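Ticket 1917: wrist camera feed freezes during practice runs
Project: Kallby (student table-setting task, two arms)
Opened by: Ustyna Hordiienko
Status: closed

1. Problem

The wrist feed stops updating partway through a run. The arm keeps moving on the last frame it got, so the gripper goes to the wrong spot. The overhead feed is fine. It froze on 6 of 8 runs in the first session. Restarting the Illumel viewer brings the feed back until the next long reach.

The wrist view has the white tray and crumpled paper in it, with the cable looping out on the left side of the gripper. Dehua thought that loop might be getting tugged.
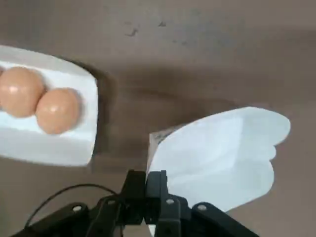 2. Things tried

Lowered the camera frame rate. No change.

Swapped the USB port on the computer. No change.

Left the arm parked with the feed running for 570 seconds. No freeze. Moved it by hand to the far side of the table and the feed froze on the second try. That pointed to the cable or a connector.

Before changing any wiring we put the items back at their start positions: acrylic stand and snack bowl on the left half, green tray empty between the two arm bases.
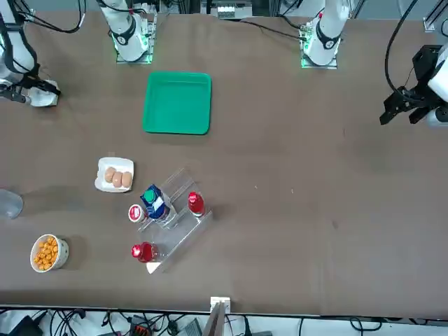
Start layout, overhead camera. Both base plates showing green.

Dehua Hou unplugged the wrist camera extension and ran a spare one to the hub. He left more slack at the elbow and moved the tie farther up the arm. We kept the same layout for the retest and did not touch the overhead camera.
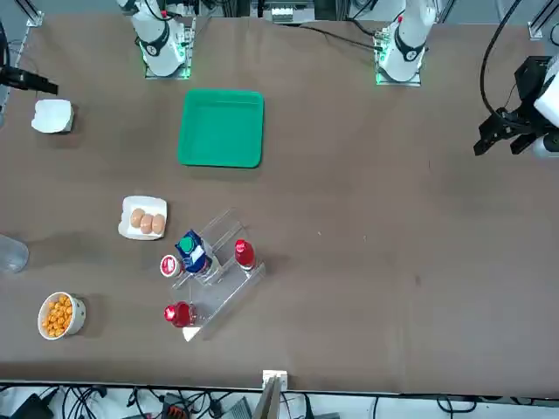 With the spare extension in, we repeated the long reach on all 8 runs and got no freezes. Putting the old extension back made the feed freeze on the first run, so it went in the scrap bin. Anneliese Steinbach signed off on the change.

Left to do: the viewer should stop the arm when a frame is too old. Emlyn has this on his list for November.

Comments (3)

Khrystyna Prokopenko
Same freeze on our team's setup. New extension fixed it. How long is yours?

Dehua Hou
Two meters. The three meter one was worse for us.

Emlyn Ifans
Stale frame check is in my branch. Needs someone to test it on a real arm before I merge.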